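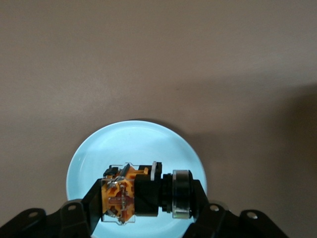 About Clandlow

Clandlow is a bookbinding and paper repair school above a tyre shop in Ballarat. We teach adults to sew, glue, press and mend books, and we teach them to stop using sticky tape, which takes longer.

Regula Fuchs started the school after a career in library conservation that left her with strong opinions and a cast-iron nipping press. The press weighs more than the stairs were rated for. Urs Gasser, who joined the following April, got it up them anyway and has been our head of binding ever since, possibly because he refuses to help bring it down.

Classes are capped at 10. The beginners' course runs for five weeks and covers pamphlet stitch, case binding and the colourful vocabulary that goes with a crooked spine. Graduates can go on to leather with Guadalupe Escobedo, whose standards are high and whose paring knives are not for borrowing.

We also take in repairs. Family Bibles and cookbooks make up most of the work, the cookbooks generally being the more heavily used. Our job book stood at 776 repairs in June 2022, including the same atlas three times. We quote before we start, and if your book would be cheaper to replace we'll say so, though most people ignore us.

The Flustmont Room, our reading library, is open to current students during class hours. Please return things to the shelf you found them on, even if you've thought of a better one.

Enrolments and repair enquiries go to Rosalie Eberhard in the office. She answers email promptly and the phone when she feels like it.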